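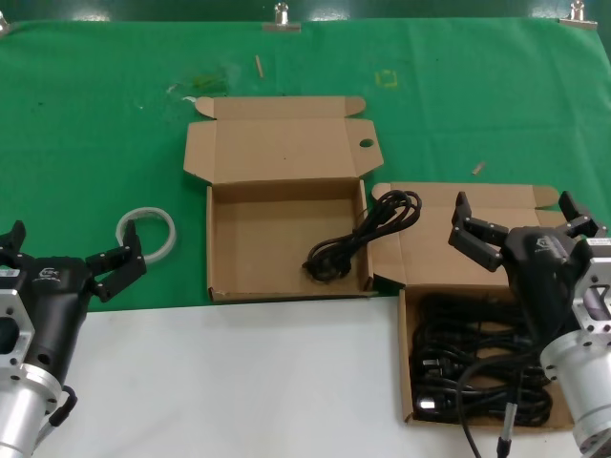 Trinalon two-arm kit, cord task, left and right grippers open

Trinalon kit on power cords - worth the Stedia upgrade?

bench_cell_4
We have the two-arm Trinalon kit on trial. The task is moving power cords from a full cardboard box to an empty one. Over 1428 picks it logged 172 failures, mostly two cords lifted together. Stedia quotes 3182 dollars for their grasp planning add-on. 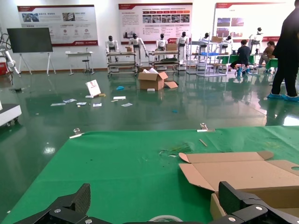 Failures are worse when the box is full. Wrist cameras are on stock exposure and the floor behind the table is glossy green. Has anyone run the add-on on cable, or is it only good for rigid parts?

qaisi_user
Ran it at our Condthorpe site. It helps with cable, but only after you retune the approach angle. The default comes in too steep and the fingers close on whatever is underneath.

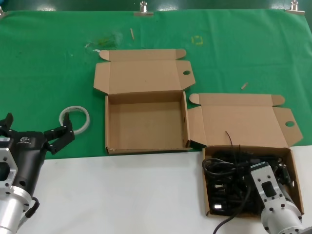 Set the lift to pause just above the box wall and check grip width there. If it reads wide, release and retry. You can do that in the stock software. Do 1000 picks that way before paying for anything. Also lock the wrist exposure - auto will chase ceiling light reflections. 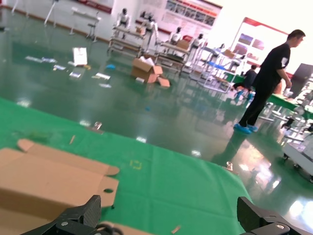

torque_first
Get the add-on. We did and it was fine. Didn't do cords though, only brackets.

bench_cell_4
Thanks. Exposure is locked now. Will try the pause and ask Stedia to extend the quote to September.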